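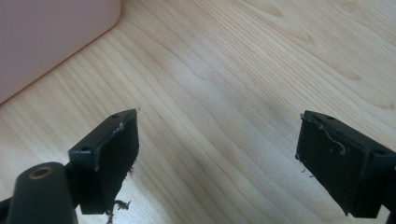 Dritance is hiring a part-time table and lunch box attendant for its Hadberg office. You will wipe down the tables after lunch, put boxes back in order and report marks that don't come off. The tops are pale wood with a visible grain, so use a soft cloth only.
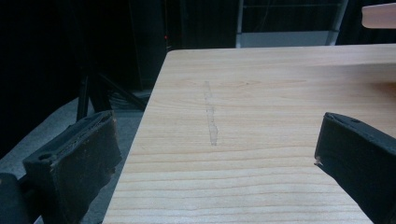
Shifts total 24 hours a week. No experience needed.

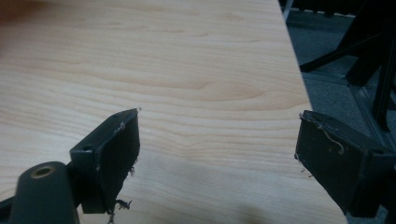
Light wood tabletop, Hadberg office

Pay is $2,996 a month.

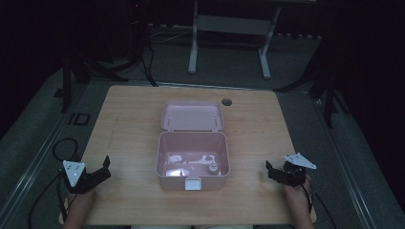 Apply at the front desk by Dec 4, 2018.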